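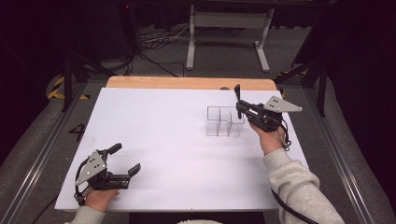

그리퍼 두 번째 버전을 조립한 지 한 달쯤 지났다. 그동안 고친 것을 잊기 전에 적어 둔다.

첫 버전은 손잡이가 너무 뒤에 있었다. 십 분만 들고 있어도 손목이 아팠고, 집게를 벌린 채로 옆으로 돌리면 무게가 앞으로 쏠렸다. 이번에는 손잡이를 앞으로 30mm 당겼다. 숫자로는 별것 아닌데 들어 보면 차이가 크다. 대신 손가락 관절과 손 사이가 좁아져서 케이블이 지나갈 자리가 없어졌고, 결국 바깥으로 고리를 한 번 만들어 돌린 다음 소매를 따라 내려오게 했다. 보기에는 지저분하지만 팔을 뻗을 때 당기지 않는다. 케이블 타이로 팔뚝에 고정하는 방법도 해 봤는데 벗을 때마다 잘라야 해서 그만뒀다.

위에 붙는 삼각형 판은 회색으로 다시 뽑았다. 구멍을 여러 개 뚫어 둔 것은 나중에 무엇을 달지 아직 정하지 못해서다. 처음 판은 구멍 간격을 잘못 잡아 볼트 머리끼리 닿았다. 도면을 고치고 다시 출력하는 데 저녁 하나를 다 썼다.

왼손용과 오른손용은 같은 설계다. 좌우 대칭으로 따로 그릴까 고민했지만 부품을 두 벌 관리하기 싫었다. 써 보니 왼손 쪽은 나사 하나가 엄지에 걸린다. 납작머리로 바꾸면 해결될 것 같아서 Gullex에 주문해 두었다.

연습용 물건으로는 칸이 나뉜 투명 아크릴 통을 쓴다. 두 칸씩 두 줄, 전부 네 칸이다. 투명한 물건은 생각보다 까다롭다. 내 눈으로 봐도 칸막이 윗선이 흰 판 위에서 잘 안 보이고, 조명 각도가 조금만 바뀌면 모서리가 사라진다. Agnes Amundsen은 모서리에 색 테이프를 붙이라고 했는데, 그러면 연습하는 의미가 없어서 그냥 두었다. 오른손 집게를 통 옆에 세워서 천천히 붙이는 것이 지금으로서는 제일 안정적이다. 위에서 내려오면 칸막이를 건드리기 쉽다.

작업은 공용 작업실의 4번 자리에서 한다. 원목 테이블에 흰 판을 얹어 놓은 자리인데, 판이 무광이라 반사가 적어서 좋다. 바닥에도 4라고 크게 칠해져 있어 찾기는 쉽다. 알루미늄 프레임이 양쪽으로 지나가서 팔꿈치를 크게 벌리면 부딪힌다. 나는 의자를 조금 뒤로 빼고 앉는다.

소프트웨어는 손댄 것이 거의 없다. 손가락 벌림 값을 읽는 코드에서 완전히 닫혔을 때가 0이 아니라 679로 나오는 문제가 있었다. 센서 고장인 줄 알고 하나를 새로 끼웠는데 똑같았다. 원인은 자석을 반 바퀴 돌려 끼운 것이었다. 다시 끼우고 나서 완전히 벌린 값은 3936, 닫은 값은 30으로 나온다. 이 정도면 쓸 만하다.

남은 일을 적어 둔다.

- 왼손 나사 교체
- 손가락 끝 고무 패드. 지금 것은 아크릴에서 미끄러진다
- 케이블 길이 줄이기. 오른쪽이 특히 길다
- 폴더 이름 정리. 프로젝트 이름을 Horgan에서 Zondow로 바꿨는데 파일은 아직 섞여 있다

패드는 실리콘과 우레탄 중에 고르는 중이다. 12월 안에 둘 다 붙여 보고 결과를 올리겠다. 도면은 구멍 간격을 한 번 더 확인한 다음에 공개할 생각이다.

문의: 댓글 또는 방명록 | © Zondow 작업 일지 | 맨 위로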